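Fruit basket (tabletop)

A low open basket for keeping fruit on a table or counter. Usually woven: wicker, willow, rattan, sometimes paper cord. Rectangular and oval are the common shapes. Sides slope in to a flat bottom, rim is rolled or braided for strength.

Gaps in the weave let air thru, so fruit sweats less than in a solid bowl. Dark stains hide juice marks. Light ones dont.

Sizes vary. The Trarnell pattern, listed July 2019, has a braided rim and holds 7 medium apples in one layer. Hidayat sells a deeper one, 2 handles.

Care: shake out crumbs, wipe with damp cloth, dry in shade. No soaking.
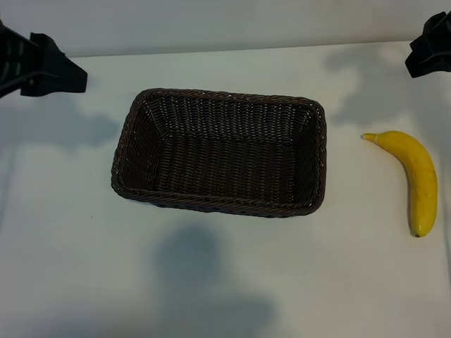

Should bananas be kept in with other fruit?
Better apart. They give off ethylene gas and ripen whatever is next to them.

See also: Bread basket, Wicker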